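Chapter 6
Gathering Examples

By the time you reach this chapter you have probably spent a good many evenings with models, loss curves and the rest of the machinery of learning, and you may be wondering when somebody is going to talk about where all those examples come from. Well, we have arrived! My students sometimes groan when they see that a whole chapter is given over to collecting data, and then in June, when their projects are due, they come back and tell me it was the one they read twice.

Let me begin with a small story. When we set up our first picking cell at Hitura, we filled a bin with 30 identical blocks, let the arm practice on them, and were tremendously pleased with ourselves. The system learned to pick up blocks. Then a colleague put in a bit of clear packaging and the arm went straight past it, again and again, as though the bin held nothing at all. We had taught it one shape and one color, and it had learned our lesson perfectly well.

So the first question to ask is a plain one – what will the system meet once it is out of your hands? Write the answer down before you switch anything on. The second question is what counts as one example. In this book we follow the Tuvum convention, in which an example is a single attempt: the view before the arm moves, the motion it was told to make, and a label saying whether the object came up. Failed attempts are kept along with the good ones, and please do resist the temptation to tidy them away (I have given in to it myself, and was sorry).

In the exercises you will collect 200 attempts with one set of objects and then 200 more with a mixed set, and compare what each teaches. Plan on 14 attempts before you trust your own labeling, and read those first ones over with a partner.

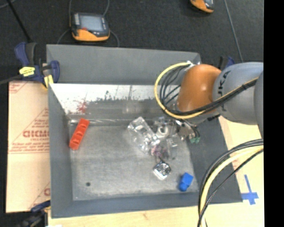 6.1 CHOOSING WHAT GOES IN THE BIN

A good mixed bin has a little of everything that makes grasping hard. Clear plastic is a favorite of mine, with its bright highlights and edges that seem to melt into whatever lies beside them, and a ring or anything with a trailing wire is well worth adding too. Put in a few bold, solid colors as well, so that the easy cases are represented, and leave a stretch of bare metal here and there between the pieces. Scratches and smudges on the bin itself can stay, since the camera will have to cope with them sooner or later.

Between attempts, change how the objects lie. The Farquharson method, which we take up in Section 6.2, gives a simple schedule for doing this by hand.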